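Jan 6, 2025
Lucimara Medeiros and Edileuza Siqueira

3.2 Where small tools are kept between uses

The survey in Alten and Flivura was answered by 318 households. We asked each person to name the place where a small tool, such as a brush, a peeler or a pair of scissors, stays when it is not in the hand. Many answers named a drawer first. When we visited the homes in May, the drawer was used less than the answers suggest, and open containers were used more.

We call a container "open" if the tool can be taken out without moving a lid or another object. A cup with a brush standing in it belongs to this group (Figure 2).
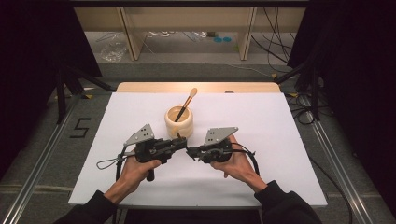
Figure 2. Brush leaning in a ribbed ceramic cup.

The difference between answer and practice was larger in Flivura, where kitchens are smaller and the table serves for cooking, school work and repairs. Persons older than 60 described the open container as "temporary", even when it had stayed in the same place for years. We kept their word in the coding, but we counted the place as permanent if the tool was there on both visits. The full list has 2991 entries, and the coding rules are given in the appendix.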